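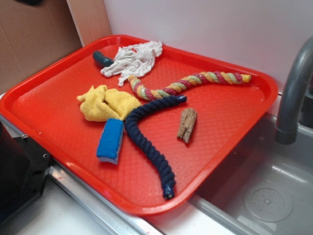
## Re: [pandlow-swap] The tray rule

On 18 June 2021, the Bradby Road end wrote:

> Can we please settle what counts as "one item"? Last swap somebody brought a shoebox of buttons, took away a bread machine, and called it even. I make it 693 buttons. I'd like a ruling before December.

I have read the rules again, all 3 pages, and they say an item is "a thing." I wrote that line myself and was pleased with it at the time.

My suggestion is the tray system they use at the Lusholm swap. Whatever fits on one tray is one token. It can be a rag, a bit of braided rope and five other odds and ends, and it's still one token. A bread machine is also one token, which I admit does nothing for the bread machine people, but they can bring a waffle iron and take it up with their conscience.

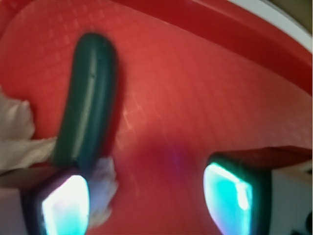 *Red tray, textured bottom, raised rim. One tray, one token.*

Other business:

- The hall holds up to 67 and we're not testing that again.
- Tables go out at the Myung Street door. The other door sticks.
- Clothes on hangers, please. Last year's heap was still there at closing, and I took most of it home. I now own a great many cardigans.
- Entry stays at 40 cents. Yes, I know about the coins.

> Also, who has the key to the urn cupboard?

I thought you did.

Swap list moderator, Pandlow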